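I bought the Vekska sewing table in August, after four years of sewing at one end of the dining table and clearing everything away before supper. If you sew at all you know how that goes. You get the machine threaded, the pins out, the pieces laid in order, and then somebody wants to eat. So when I say I was ready to love this table, please take that into account, because I went in with a soft heart and a sore back.

## Getting it home and put together

It comes in 2 boxes, one much heavier than the other. My sister-in-law and I got the heavy one up the stairs by sliding it along on an old bath mat (I recommend this, it saved the carpet and possibly our friendship). The instructions are all drawings and mostly good ones, though the page for the folding leaf shows the hinge from underneath and I had it on backward for most of an afternoon. If your leaf hangs a little crooked when you first lift it, check that before you write to the company. I wrote to the company. They were very nice about it.

The bolts all went in where they should, and there was one spare, which I've taped under the top where I'll find it again.

## The work surface

With the leaf up you get 52 inches of width, and I can't tell you what a pleasure that is when you're quilting. Before, the weight of a quilt would hang off the edge and drag against the needle, and my lines wandered all over. Now most of it sits up there beside me like a big sleepy dog. I finished a twin-size top over the winter and the stitching is the straightest I've ever done.

The machine sits on a lowered shelf, so the bed comes level with the table. Mine is an older Skodport, heavier than the new ones, and the shelf holds it without any bounce at an ordinary speed. When I really put my foot down there is a bit of a hum through the legs – enough to walk a spool of thread toward the edge, though I've only had one go over. Folding a scrap of felt under each foot of the machine helped a good deal.

The finish is smooth, and fabric slides over it nicely. It does show chalk. I wipe it down with a damp cloth at the end of the day and it comes up fine, but if you're a heavy chalk user, and I am, you'll be wiping.

## Storage, or the lack of it

Now for my grumble. The table has one shallow drawer and a little rack on the side, and that's your lot. The drawer takes scissors, a seam ripper and a tape measure, and after that it starts to catch on things. Bobbins roll to the back and stay there. I tried a cutlery tray in it, then a smaller cutlery tray, and in the end gave up and went back to keeping the small things in something separate. Clear-fronted compartments suit me best, the kind where you can see that there's something in there before you pull it open, and I'd plan on buying a set along with the table.
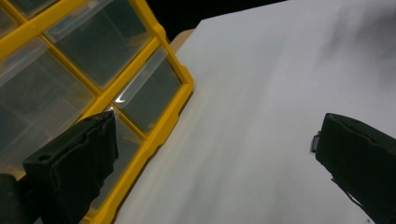
## How it compares

Before I ordered, I spent a happy morning at my friend Piyumi Roy's house trying hers, a Begum cabinet with a proper lift for the machine. It's a lovely thing. You crank it up, you crank it down, and when it's closed you could put a lamp on it and company would never guess. It also cost her a good bit more than the $200 I paid, and it takes two people to shift it. If you have a room just for sewing and you mean to stay put, go and look at one.

I looked at the Prurnudura folding table too, only in the shop, and it felt light to me. I leaned on the corner and the other corner noticed. For cutting out patterns it would do very well, and it folds flatter than the Vekska, so if you're in an apartment it may be the better choice.

## A few small things

- The casters lock, but you need to press firmly with a shoe on. Slippers won't do it.
- The hole for the cord is on the right at the back. My plug only just fits through, and it has to go in sideways.
- Folded down, it tucks against the wall behind my door with room for the ironing board beside it.
- Tighten the leg bolts again after the first month. Mine had all worked a little loose.

*Updated May 2024:* still using it most evenings, leaf still straight, and the dining table has gone back to being a dining table. I'd buy it again, and I'd get the hinge right the first time.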